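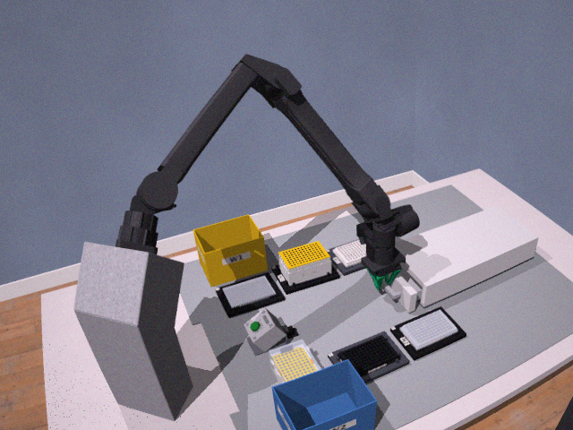
Laboratory bench with a gray work surface, a black arm and a large white device on top. Computer rendering.

Laboratory bench

A laboratory bench (also lab bench, bench, in older books working table) is a flat, raised work surface used for experiments, sample preparation and testing. Usually fixed or heavy enough not to shift. Differs from an office desk mainly in load rating, surface material and height. The word is also used loosely for the work itself – "bench work", "at the bench", "bench scientist".

Name

From the ordinary English word for a long seat, which was already being used for a craftsman's table before laboratories had furniture of their own. German and Danish catalogs keep separate words for the wall type and the island type. English doesn't.

History

Early benches were kitchen or workshop tables. An inventory from the apothecary house at Vedstead, dated 1457, lists a "long board with lead upon it" in the room behind the shop, and this is often given as an early example of a covered bench. Whether the lead was there against spills or only to patch a bad board is disputed. No drawing survives.

Through the 1800s teaching laboratories moved to long shared benches with drawers below and a reagent shelf down the middle. Gas and water came up through the top. Sinks at the ends, mostly stoneware. The pattern spread fast and many school labs still follow it.

Modular benches came in after the war. Steel frame, separate top, cupboards that hang or roll. The Wernar works sold a frame with holes at a fixed pitch so shelves and uprights from diffrent years would fit each other. It was copied widely. Dönmez, a maker of school furniture, brought out a cheaper version with a fixed footrail, still common in secondary schools.

Types

Wall bench. One long side against the wall, services in a chase behind. Cheapest to pipe.

Island bench. Free on all sides, reached from both long edges. Needs services from the floor or from a ceiling carrier.

Peninsula bench. One short end against the wall, a compromise between the two above.

Balance table. Small, very heavy, often with a stone slab on its own legs so that leaning on the outer rim does not disturb the reading.

Mobile bench. On lockable casters. Lower load rating, 200 kg in the Ekesia range against much more for a fixed frame of the same size.

Surfaces

Wood was the standard for a long time – teak and iroko where the budget allowed, beech otherwise, waxed or blackened. Handles heat poorly and holds stains, but is kind to dropped glassware and can be sanded back.

Later materials:

Ceramic and stoneware. Very good against acids. Expensive, chips at the edge.
Epoxy resin. Poured or cast, usually black or gray. Good all-round resistance.
High-pressure laminate. Light use only. Fails at the joints first.
Stainless steel. Clean rooms, food and microbiology. Noisy, scratches, attacked by chlorides.
Polypropylene. For hydrofluoric acid work, where glass and ceramic are not suitable. Softens with heat.

Color is mostly a matter of habit. Pale tops show spills sooner, dark ones hide stains and make white powders easy to see. Some labs keep a white tile handy for reading color changes whatever the top is made of.

Height and reach

Standing benches are higher than sitting ones and the 2 should not be mixed in one run without a step or a break. Adjustable frames solve this at a price. Depth is limited by arm reach; anything beyond it turns into storage whether planned or not. Knee space is needed wherever people sit for long periods, microscopy especially, and is the first thing lost when cupboards are added later.

Layout and housekeeping

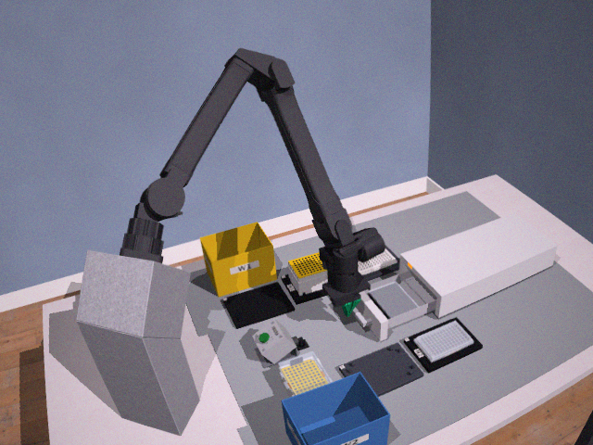
Rendered view of a laboratory workbench. The yellow bin is labeled "W1".

Most written bench rules divide the surface into a clean side and a dirty side. Samples move one way. Containers on the bench get a label on the face toward the user, waste included, and short codes are fine as long as the key is posted in the room. Absorbent mats under anything that drips. Paper kept off the wet area.

The Vedstead teaching code asks for 40 percent of the top to be left clear at the start of a session. Widely quoted, rarley enforced.

Cleaning depends on the surface. Mild detergent for most, no abrasives on laminate, no bleach left standing on steel. Tops used for culture work are wiped down before and after.

Standards

National standards cover stability, static load, edge radius and the strength of drawers. Chemical resistance is tested seperately, by leaving drops of reagent on a sample piece under a watch glass, then rating the mark left behind. Results apply to the sheet material only – seams and cutouts around sinks have to be looked at on site.

See also

Fume hood
Balance table
Reagent shelf
Laboratory sink
Workbench (woodworking)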